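Edenside > Workshop > Interviews
June, by Siddiqui

The Bandosel arm runs in a simulated kitchen, and its upkeep falls to one engineer at Uvier. "Joint zero is checked first," the engineer said. "An offset there shows up at the wrist." The check takes 7 minutes and is repeated every 100 runs. The log stands at 1,891.

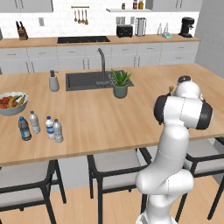
MAINTENANCE

Reach over the island is set by the base position. "Move the base and you redo the gripper limits, all 5 of them."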